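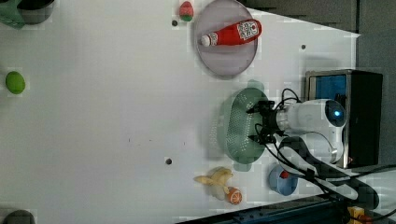 *Colander and ketchup on the tabletop.*

**Crenshaw Hall: pre-hire inspection, main room, kitchen and bar**
Inspected by: Faith Mfaume
Date: September 25, 2020
Next full inspection: January

Key: P = pass, A = action needed, N = not checked

## 1. Entrance and exits

- [P] Front doors open fully and hold on the closer.
- [A] Side exit to parking lot. Push bar sticks on the left leaf. Opens with a hard shove. Not acceptable for a public event. Lyle Castellanos to adjust before the next booking.
- [P] Exit signs lit on mains and on battery test.
- [P] Ramp handrail tight. Non-slip strip worn at the bottom but still bonded.

## 2. Main room

- [P] Posted capacity sign in place: 200 seated.
- [P] Floor clean, no lifted boards.
- [A] Stacking chairs. 9 pulled from use with cracked welds at the rear leg. Tagged and moved to the shed. Do not return them to the stacks for overflow seating.
- [P] Folding tables lock on both sides.
- [A] Stage steps. Top tread has movement. Screw down and recheck under load.
- [P] Projector screen and pull cord.
- [N] Ceiling fans. Ladder was out on loan. Carry over.

## 3. Kitchen

- [P] Gas shutoff labeled and reachable without moving equipment.
- [P] Range hood filters degreased.
- [P] Fire blanket and extinguisher mounted, pins and seals intact.
- [A] Refrigerator 2 read 44°F on the shelf thermometer after an hour with the door closed. Limit is 41°F. Out of service for hirers until the Gikau technician has looked at the door seal.
- [P] Hand sink: hot water, soap, paper towels.
- [A] First aid kit short on burn dressings. Reorder.

Comment: caterers keep wedging the kitchen door open with a chair. It is a fire door. Wording to be added to the hire agreement under "Kitchen use."

## 4. Bar

- [P] Glass washer drains and reaches rinse temperature.
- [P] Floor mats flat, no curled edges.
- [A] Outlet behind the ice machine has a scorched faceplate. Breaker off and taped. Electrician required. Ice machine is not to be run from an extension cord in the meantime.

## 5. Electrical and sound

- [P] GFCI outlets trip and reset.
- [P] Pukon amplifier rack ventilated, nothing stored on top.
- [A] Speaker cable crosses the walkway to the restrooms. Needs a cable ramp or a new route along the wall.
- [P] Portable heaters: 3 checked, tip-over switches work.

## 6. Outside

- [P] Parking lot lights.
- [A] Pothole by the dumpster enclosure. Cone placed. Sestesance quoted $800 for the patch; awaiting approval.
- [P] Trash area clear, lids close.

## Sign-off

Main room may be hired once the side exit and stage steps are cleared. Kitchen may be hired with refrigerator 2 locked. Bar stays closed until the outlet is replaced.

F. Mfaume

Follow-up, L. Castellanos: push bar adjusted and lubricated, opens with one hand. Stage tread refixed with longer screws, no movement. Outlet still open.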